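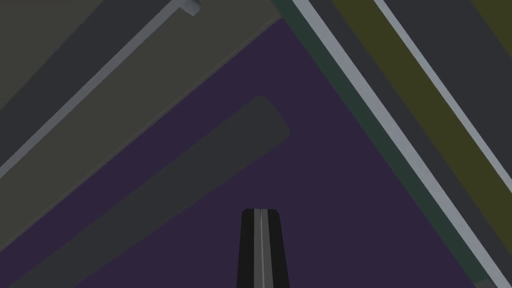 Sukgate Ground – pre-match inspection, October
Home game against Zarkulport
Inspected by: Yoshinori Kudo
Accompanied by: Wanpen Thammasiri (ground staff)
Start 8.15 am, before gates and before either team arrived

Key: OK = no action. C = comment, see note. F = fix before kick-off.

1. Playing surface

1.1 Turf cover, end to end – OK
1.2 Holes, ruts, loose divots – F
Two divots on the visitors' sideline near the 18 yard line. Filled and rolled while I was there. Check again at half-time.
1.3 Sprinkler heads flush with the turf – OK
1.4 Line paint dry and not raised – C
The hash marks at the east end have been painted over so often that there is a ridge. Not enough to trip on yet. Wants scraping back after the season.
1.5 Drainage at corners – OK

2. Goalposts and pylons

2.1 Post padding fixed, no splits – C
West post padding has a split seam at the back, taped last month. Tape holding. Replacement is on order from Feyisa, no delivery date given.
2.2 Base bolts tight – OK
2.3 Pylons weighted, soft, correct number – OK
2.4 Crossbar level – OK

3. Sidelines and team areas

3.1 Benches stable – OK
3.2 Cables covered or taped down – F
The headset cable on the home side runs across the path the chains crew use. Needs a cable ramp. Chaiwat Kamolrat has said he will bring one over from the press area.
3.3 Restraining line clear to see – C
The restraining line and the edge of the team area are both white and hard to tell apart from the far stand. I suggested last time that the team area gets its own colour. A flat dark purple would do it, the same sort of shade as the surface in the picture below, and white lettering would still read well on it. Wanpen would prefer yellow. Left open.
3.4 Drinks tables set back from the line – OK
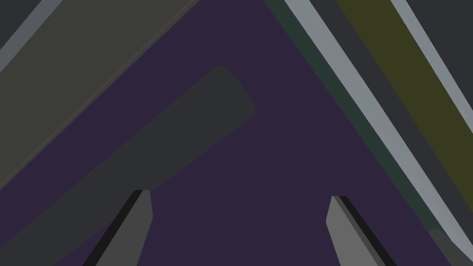 4. Stands and gates

4.1 Handrails – C
Row 14, north stand, the rail moves a little at the lower bracket. Kamonchanok Ratanaporn tightened it during the visit and will look at it again after the game. If it works loose a second time the bracket should come off and be replaced, and the end seat kept shut until it is. For any new rail I would pick a dark colour, as the pale ones get lost against the concrete in low sun. The wide dark purple in the picture is the kind of tone I mean.
4.2 Steps, nosings and grip strips – OK
4.3 Exit gates open fully from inside – OK
4.4 Gate C latch – F
Sticks when pushed low down. Oiled, still stiff. A steward must stand at this gate all game until it is changed.
4.5 Seats checked, south block – OK
All 143 seats tried. One broken arm, seat taken out of use. 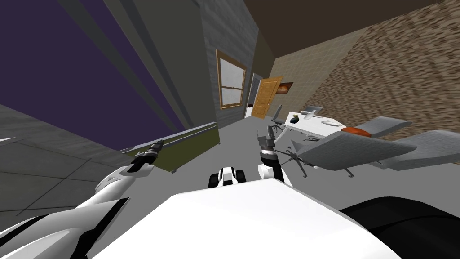

Two robot arms and a green-topped table.

5. First aid and emergency

5.1 Stretcher and spine board present – OK
5.2 Defibrillator charged, pads in date – OK
5.3 Ambulance route clear – C
Catering van parked across the lower half at 8.40 am. Moved when asked. Put a cone out.
5.4 Radio check with all posts – OK
Post by Gate C was slow to answer.
5.5 Lightning plan displayed in both locker rooms – F
Missing from the visitors' room. Macarena Aravena to print and pin up.

Items marked F to be signed off by Macarena Aravena before gates open. Copy of this sheet to the Skindico office.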